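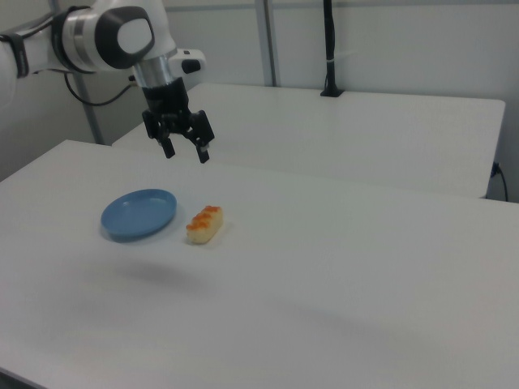

Sat 10 December

Up at a silly hour for a Saturday and couldn't get back off, so I did what I always do and went down to look at the tables. I'm still pleased with them! Two plain white tables, matt, no fuss, and I've gone on about them so much that my sister has asked me to stop sending her messages with the word "table" in. She has a point, but she has also got a proper dining room, and she didn't spend all of last winter eating off her knees.

I was thinking about that while the kettle boiled. In February I was still using the old brown fold-down one, with the leg that had to be kicked into place, and I'd got so used to it that I thought all meals involved a bit of kicking. Then Tindex had their sale and I ordered the pair at 48 pounds each, which felt like a lot on the Friday and like nothing at all once they were in. The delivery man put both boxes in the hall and I had to climb over them to get to the loo for two days. I'd do it again.

The thing with white, though, is that you see everything. The brown one could take a week of breakfasts and look the same at the end of it. Now I drop one crumb and it looks like a boulder. I've been wiping down after every single meal like somebody in an advert, and I've found out that tea left overnight makes a ring that wants real elbow work, beetroot is a disaster, and turmeric we won't discuss. (It came out. It took four goes, and bicarb, and some language.) Curry is now eaten with a tray underneath and I don't care how that looks.

Had breakfast off the little blue plate, of course. I know I've got other plates. There are the big cream ones that came from Mum's, and the square ones I bought when I thought I was a square plate sort of person, and they just sit there in the cupboard making a noise whenever a lorry goes by. It's always the blue one that comes out. It's small and it's round and it's a good colour against the white, and food looks nicer on it, even if the food is the end of something. I do think the size helps too. Put a sensible amount on a big plate and it looks like you're being punished. Put the same on the blue one and you feel spoilt.

I got it from the Zusura, the second-hand place behind the station, in a box marked "12 for a fiver, mixed". I only wanted the one. I asked if I could just have that one and the lady said no, it was the box or nothing, so I carried eleven things home that I had no use for at all, including three egg cups and a gravy boat with no handle. Most of them have gone back in a bag since then. I expect they're in another box by now, 12 for a fiver, waiting for the next person who only wants one.

Then I went out for bread. Navarrete had a queue right round to the chemist, all of us stamping our feet, and by the time I reached the counter they'd sold out of the seeded and I had to take a white bloomer, unsliced. I like it more than I let on. I'd have liked it even more if I owned a decent bread knife. Mine sort of leans on the loaf until the loaf gives up. Also got two of the little almond things, told myself they were for tomorrow, ate one by the bus stop with my gloves on. There are still flakes in the left glove.

The plan for the afternoon was to work out what's going where for the lunch next week, because I've said I'll have people round, and said it out loud, in front of them, so it's happening. I've never had that many at mine before. It's the tables that have made me cocky. So I shoved things about for a good hour, first with the two tables end to end, then side by side, then with a gap between them so you could get through to the radiator. End to end looks grand, like a wedding, but whoever sits at the far end has to breathe in every time the door opens. Side by side you get a great big square and nobody can reach the potatoes in the middle without standing up and putting their sleeve in something. I got the tape measure out in the end. I need 33 inches for a person to push a chair back and get up with some dignity, according to my uncle, who fitted kitchens for years and has views. I've got 28 on the window side. So that's the children's side, or the side for people who don't plan on getting up.

Tried laying it all out as well, just to see. Cream plates for the grown-ups, square ones for bread or pudding, and then I ran out and had to start on the bowls. I did think about getting a few more blue ones to match. Looked on Jilto for ages, all those people selling off their grandmothers' cupboards, and there were plenty that were nearly it. Too green. Too big. One with a sheep on. There was one seller with what might have been the very same plate, but she wanted more for the postage than for the plate, and anyway I went off the idea while I was looking. If I had six of them I'd stop noticing it. I'll have the odd one out at my own place and that'll be that, host's privilege.

Then I had to un-lay it all again, which I hadn't thought about when I started. Everything back in the cupboard in the wrong order so that the door won't quite shut. Future me can have that one.

Food. I've changed my mind about the menu again. It was going to be a big pie, but a pie for that many is really two pies, and I've only got one pie dish and an oven that's hot at the back and thinks about it at the front. So now it's the ham, cold, done the day before, with jacket potatoes and a slaw and whatever pickles have survived. The red cabbage is staying at the red cabbage's own house. I'm not having it near those tabletops with small cousins in charge of the spoon. Pudding is a trifle, because trifle can be made by someone in a dressing gown at eleven at night.

Must remember to ask about chairs. I've got four that match and a stool, and the one from the bedroom that's really a place for jumpers. My sister says she'll bring two folding ones if I promise not to mention the tables at all while she's eating. I said I'd promise for the first course.

It was dark before I'd got anywhere with the rest of the list. I like the tables best in the lamplight, I must say. In the day they're quite bright and businesslike, and then when the lamp goes on everything on them has a soft old shadow and it all calms down a bit. I sat there with a cup of tea (on a coaster! I have become a coaster person!) and the other almond thing, which was supposed to be for tomorrow, on the blue plate, which I hadn't bothered to dry properly, so the bottom of it went soggy. Still very nice. I did the crossword round the edges and left the middle, and wrote half the Christmas cards, all the easy ones, the ones where you only need to put love from and your name. The hard ones are in a pile under the fruit bowl – the people I haven't written to since the last lot of cards, who'll want a proper bit of news. I suppose I could tell them about the tables.

Supper was cheese on the bloomer under the grill, a bit thick because of the knife, and a tomato so I can say I had a tomato. Wiped down afterwards. Found a mark near the corner that I thought was a scratch and had a horrible couple of minutes about it, rubbing away with my thumb, and it was candle wax. Came off with a bank card. I don't remember having a candle lit, but there we are.

Washed the plate last so it's at the front of the rack for the morning. Need bin bags, bicarb, foil, mustard if there's any left of the grainy sort, and to ring Mum about the big serving dish before she lends it to next door. Also see whether that door will shut if I take the gravy boat out. I thought I'd given the gravy boat back.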